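Rechercher dans les discussions
Rechercher
Tous les mots Titre seulement

Budget pince + caméra poignet pour un poste de reprise de petites pièces en bac d'eau

clalstead_atelier

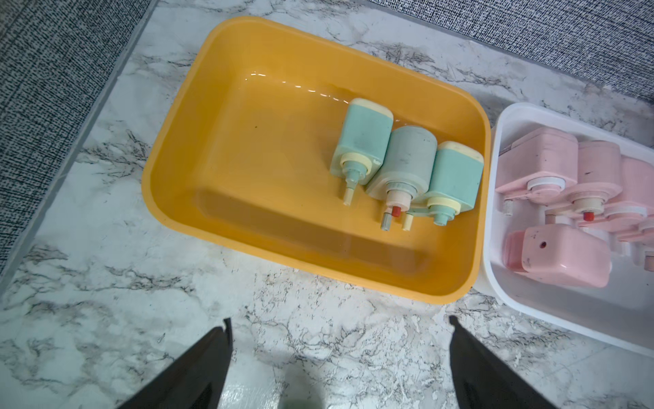 Je dois chiffrer pour l'exercice prochain l'équipement d'un poste de manipulation de petits composants : prise dans un bac contenant un peu d'eau, dépose dans un second bac voisin. Le bras est déjà amorti, il ne reste à acheter que l'effecteur, la caméra de poignet et l'éclairage. Les pièces sont de petits boîtiers et des corps cylindriques, avec collerette et axe, posés côte à côte au fond du bac jaune sans orientation imposée. L'eau est claire, en couche peu profonde, mais elle renvoie la lumière sur le haut de la paroi intérieure, et je crains que la segmentation en souffre. J'ai deux offres :

– Vulta, pince parallèle électrique deux doigts, doigts standard, sans indice de protection annoncé côté mors ;
– Daneo, pince équivalente, soufflet en option, délai de 7 semaines.

L'écart de prix est sensible une fois l'option ajoutée. Faut-il prendre la version protégée dès le départ ou prévoir des doigts longs sur la version de base ? Et quelle ligne réserver pour l'éclairage ? La demande d'investissement part en février.

amini_integration

Il faut séparer deux questions, la protection et la portée.

Protection : si seuls les bouts de doigts sont immergés, le corps de pince reste hors d'eau et n'a pas à être étanche à l'immersion. Il doit en revanche supporter les projections et l'égouttement au retrait. Demandez à Vulta l'indice du corps, pas celui des mors, et faites-le inscrire sur l'offre. Sans réponse écrite, comptez le soufflet.

Portée : relevez la hauteur de paroi du bac et ajoutez une marge de dégagement pour la collerette de la pince. Des doigts longs augmentent le moment sur le guidage. Vérifiez la valeur admissible à la force de serrage retenue, elle figure en général dans la notice et non dans la plaquette.

Pour les reflets, un filtre polarisant sur la caméra et un second croisé sur la source coûtent peu et se testent avant commande. Je mettrais 6 % du montant total sur l'éclairage, filtres et bras de fixation compris. Prévoyez aussi 6 jeux de doigts dans la première commande – les inserts souples s'usent plus vite en milieu humide et le réassort à l'unité revient cher.

bricofab

prends la daneo, 7 semaines c'est rien. et 100 € de joints d'avance. l'éclairage on l'a jamais budgété chez nous, un panneau diffusant au-dessus et c'est réglé

clalstead_atelier

Merci. J'ai demandé l'indice du corps par écrit à Vulta. Je garde les deux variantes dans le dossier jusqu'à leur réponse, avec les doigts longs en ligne séparée.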